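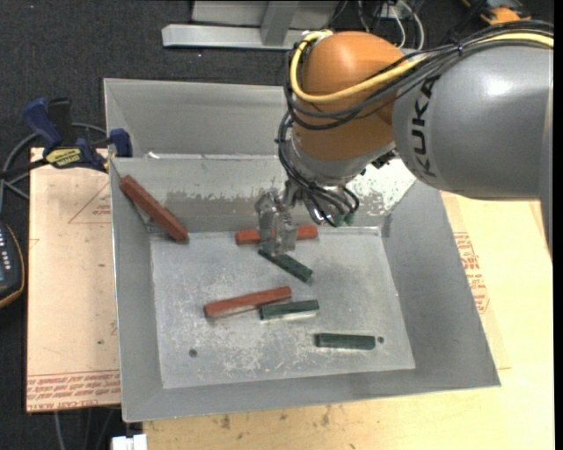
Nga Huỳnh
September 2025

1/ Spent the last two weeks rewriting how we do cycle counts at the Mindanwood store. Posting the method because three people at other sites asked and I'd like to type it once. Small-parts stock only: fasteners, bushings, terminals, seals. Pallet stock is a different problem.

2/ Starting point. 1101 active part numbers in the small-parts area. One full count a year, in November, with the store closed for two days. Between counts, corrections only happened when a picker reached into a location and found less than the system promised.

3/ An annual count gives you a correct number on one day. Record accuracy decays from there, and the decay is uneven. Parts that get picked often drift fast. Parts that sit don't drift at all, and we were spending most of the two days recounting those.

4/ First change: class by transactions, not by value. The textbook ABC split uses annual spend. Spend tells finance where the money is. Errors come from handling, so the count frequency should follow the number of times somebody touches the location.

5/ Result of the split: 154 part numbers in class A (touched most days), a middle group in B, and a very long tail in C. A gets counted monthly, B quarterly, C once a year. C includes everything that hasn't moved since the last count.

6/ Second change: tolerances. We used to post every variance, including one washer. Now A and B parts over 200 pieces on hand are weigh-counted and get a tolerance of one percent. Inside tolerance, the record is left alone and the count date is updated. Outside, it goes to recount.

7/ Anything hand-countable has zero tolerance. If there are nine seals in the location and the system says ten, that is a variance and it gets looked into.

8/ Weigh counting, since it causes most of the arguments. Sample size matters more than the scale. A ten-piece sample on M4 washers is useless. We use fifty pieces minimum, counted by hand twice, and the unit weight is stored against the supplier lot. New lot, new sample.

9/ Plating thickness alone moved unit weight by almost two percent between two lots of the same screw from Vulutwood. Same drawing, same part number. With the old stored weight the scale would have reported a shortage that did not exist.

10/ Tare every container. Do not use a standard tare for a container type. Ours vary by up to 40 grams across bins bought in the same order, and on a light part that is a lot of phantom stock. Tare is now written on the end of each one in paint marker.

11/ Third change: blind recounts. The count sheet no longer shows the system quantity. Yes, it's slower. Before this, a suspicious number of counts matched exactly, including one location that held a completely different part.

12/ A recount goes to a second person, also blind. Two matching counts get posted. Two counts that disagree mean the location is frozen until the next shift sorts it out. We've frozen four so far.

13/ Cutoff. Counts run before first pick, with all receipts from the previous day put away and posted. If there is an open transaction on a location, skip it and take the next one on the list. Counting against a moving record just manufactures adjustments.

14/ Every posted variance gets a cause code. There are six: mispick, unit of measure, unposted scrap, wrong location, receiving error, unknown. If "unknown" goes above a quarter of the total, the codes are wrong or people have stopped looking.

15/ Biggest cause to date is unit of measure. One terminal was bought in bags, received as bags, and issued as each. The record said 12. There were 1320 in the location. It had been that way through at least two annual counts.

16/ Someone asked about software. We're on Pluvside, which has a cycle count module, but its class assignment only runs on value. I export transactions, class them in a spreadsheet and load the count frequency back in. Twenty minutes a quarter.

17/ From the replies: Tô's team counts at zero balance as well — when the system says a location just went empty, the picker confirms it. Cheapest count there is. Adding it here next month for class B, then A if the pickers can live with the extra screen.

18/ Cause code sheet and class spreadsheet are available if you want them. Message me with your site name and I'll send both. The spreadsheet expects transaction dates in column C, and it will fail quietly if they're stored as text.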